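Slide 6: Keeping the Rorkolo cell in line

Start with the table. The hole grid is our reference for everything, so check the bolts by the board before you touch any offsets. Ningsih does this at 2 each shift.

Next, the marker. Wipe it with a dry cloth. If it has lifted at a corner, replace it and rerun the camera calibration.

Then the end piece. Look for wear on the rounded tip. Zelenák ships spares in packs of 2.

(Pause, next picture.)

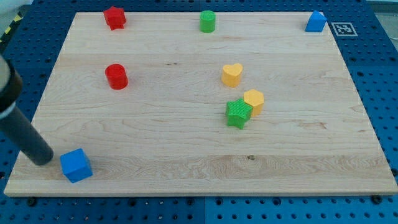

Arm tip over the board, next to the blue cube. Marker at upper right.

Mention the July drift fault. Hand over to Eduard for questions.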